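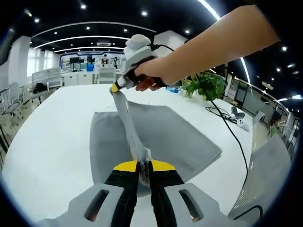

Two grippers, one grey cloth, big white table.

Quick review of the Bomine hand gripper kit, build version, bought as a pair. 14 screws a side, printed housings, yellow tips push on. Took me an evening plus swearing at the manual (Porneritz wrote it, badly). Squeeze is light – my hand didnt ache after 40 folds. Tips hold thin fabric well, thick hems less so.

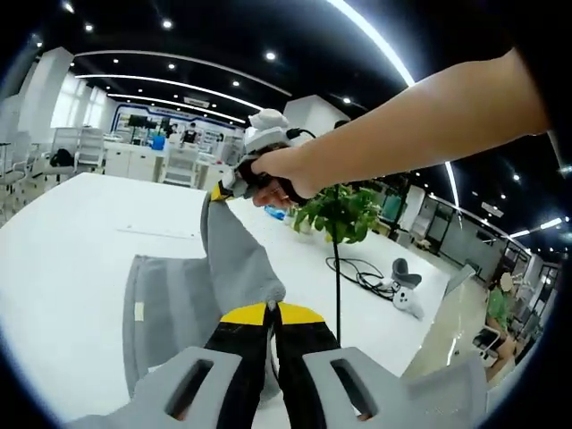
Cable is too short and the plug feels cheap. Ute Fröhlich swapped hers for a Bennani one, much better. Jad Bataineh files the slots out a bit before fitting, worth doing. Spare tips are slow to arive, order early. 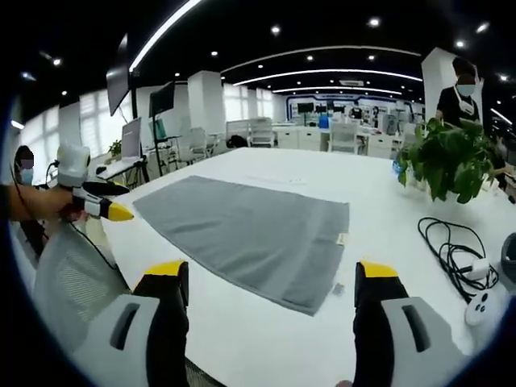
Towel flat, fingers open.

Four stars. Would buy again for the shared workshop, not at full price. Clurkmont had them cheaper in September.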